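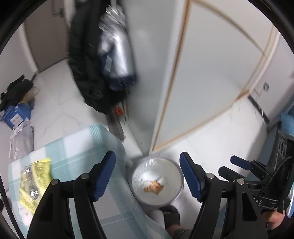

Extra Innings at Flisitz Park

The thing about playing left field in the Sateck Mixed Social League is that you get a lot of time to think, and I did most of my worst thinking out there. I thought about my knees. I thought about whether I'd left the back door open. And for one whole August I thought about Da-eun Ok's arm, which had gone, and which she had asked me not to tell anyone about.

She told me in the car park before the semi. She was sitting on the bumper of her ute with her glove in her lap and she said, "I can't lift it past here," and showed me, and past here was about the height of a kitchen bench.

"When did you do that?"

"Getting the kayak off the roof."

"You don't own a kayak."

"It was my sister's kayak. Don't tell Zhenhua."

Zhenhua Fan was our coach, and also our catcher, and he'd built the whole season around Da-eun. We had two other people who could pitch, if you were generous, and I was one of them. So you can see the problem. If I kept my mouth shut, Da-eun would go out there and throw with whatever she had left. If I opened it, there was a fair chance I'd be the one standing on the mound against Zevska, who had put fourteen runs on us in round two and been really lovely about it afterwards, which made it worse.

I kept my mouth shut. I'd like to say it was loyalty.

We played at Flisitz Park back then, before they moved us over to the school ovals. If you never saw it, it was a proper little ground with a tin roof over the bench seats and a right field that sloped down towards the creek, so a ball hit out that way just kept going and you'd see some poor bloke's cap getting smaller and smaller. The club reckoned it could hold 800. I never saw more than sixty, and that was the day the sausage sizzle was free.

Da-eun got through the first inning on nothing but nerve. She'd changed her throw completely, coming in low from the side, elbow tucked, and the Zevska batters had never seen it from her and kept swinging over the top of it. Zhenhua thought it was a tactic! He came out of the dugout slapping his mitt and yelling that she was a genius. She looked across at me in left field and I studied the grass.

Second inning, same again. Third inning, somebody got hold of one and it went down the slope to the creek and they scored two, but we got two back in the bottom half when their shortstop lost one in the sun. After that it was quiet for ages, quieter than any game we'd had all year, and I started to think we might get away with it.
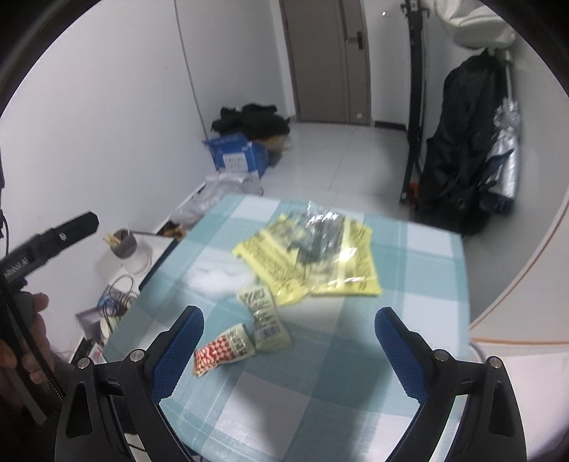 Then in the sixth she couldn't do up her own chin strap. She was due to bat and she had the helmet on and she was just sort of pawing at it with her left hand, with the right one hanging there, and Zhenhua was standing right beside her. He did it up for her. He didn't say a word. He did up the strap and checked it with two fingers the way you would for a little kid, and then he turned around and looked straight down the bench at me.

"How long have you known?"

"Since the car park," I said.

"Today's car park?"

"Today's car park."

He nodded a few times. I've had people properly scream at me over softer things than that and not felt as bad. Da-eun went up to the plate, watched four balls go by without taking the bat off her shoulder and walked to first. I honestly think if the bloke had thrown a strike she'd have watched that too.

"Warm up," said Zhenhua.

So I warmed up. I'd pitched in maybe a dozen games in my life and what I had was one pitch, which was a slow one. My dad taught it to me in the laneway behind Ó Flaithearta's, the old hardware place, with a chalk square on the wall and a tennis ball. He used to say the slow one was harder to hit because the batter had so much time to get it wrong. I'd believed that when I was nine. I was less sure about it at forty-one with the bases loaded, which they were within about five minutes of me taking over.

Zhenhua came out to the mound. I thought he was going to pull me. I was hoping for it, if I'm telling the truth.

"She should have told me," he said.

"Yeah."

"You should have told me."

"Yeah. I know."

"I would've still pitched her the first two," he said, and then he kind of laughed, and put the ball back in my glove. "Throw the slow one."

I threw the slow one. Their big first baseman swung early, stopped, had another think about it and tapped it straight back to me off the end of the bat. I threw it home, Zhenhua threw it to first, and that was the inning, and I've never been so surprised by my own hands.

We lost in the ninth, 3 to 2. It wasn't even a good hit. It bounced off the edge of the infield where the grass was coming up and went over my head by the length of a finger. The Zevska lot all came over and shook hands and one of them asked Da-eun about the sidearm thing, how long she'd been working on it, and she said, "Oh, a while."

She was out the whole next season. The operation cost her almost 3,000 even after the insurance, and the club did a raffle, and I bought more tickets than I could afford and won a meat tray.

Zhenhua drove her home that night because she couldn't change gears. I took the ute, following along behind with the equipment bags sliding around in the tray, and at the lights on the main road I could see the two of them through his back window. They were arguing. Da-eun was using her left arm to show him something, a throw, over and over, low and from the side, and he was shaking his head, and then the lights changed and he still hadn't gone, so I gave him a bit of horn.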